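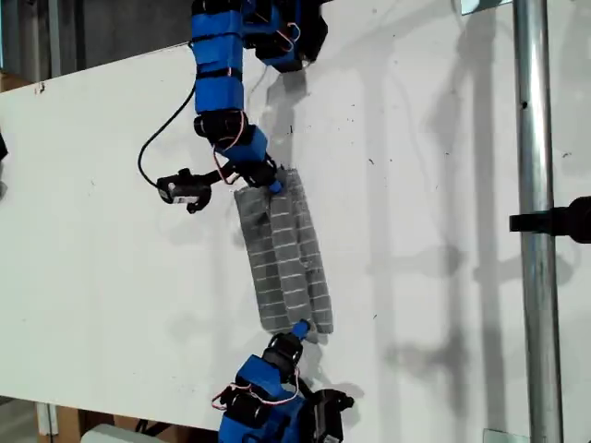
Two arms, one gray cloth. Folding is still among the harder jobs on the list.

Can machines do the chores yet?

Nov 1, 2018

Readers keep asking when a robot will do the laundry. The short answer is not soon, though small parts of the job are getting closer.

Cloth is hard for a machine. A box keeps its shape when you pick it up, so the arm can be told where the sides are. A towel sags, slides and doubles over on itself, and every grab leaves it in a new shape. Two arms help, because one can hold a corner while the other pulls the fabric straight. They also have to move together, and a small error on one side shows up as a wrinkle or a dropped corner on the other.

Juraj Koubek has worked on folding at Iteck since July. His team's log now runs to 3263 tries, mostly with hand towels and dish cloths. He says a flat towel laid out neatly goes well most of the time. Start with the same towel in a heap and the success rate drops to nearly 50 percent. Fitted sheets they have not attempted.

Shops are a bit further along. At the Satby linen service, Noura Aoun runs a line where a machine feeds and folds flat sheets all day. It does one size, and a person still shakes out each sheet and clips it on. Switching to pillowcases means stopping the line and changing the guides. She has looked at arms for the sorting table and decided to wait. "I have 200 bags in the morning and no two are the same," she said. "My sorters don't need to be told what a sock is."

Dishes are in much the same place. Plates in a rack are fine, a full sink is not. Floors remain the one household job you can hand over today — provided you pick up the cables first.

Next issue we look at shelf stocking, with a visit to the Loria warehouse.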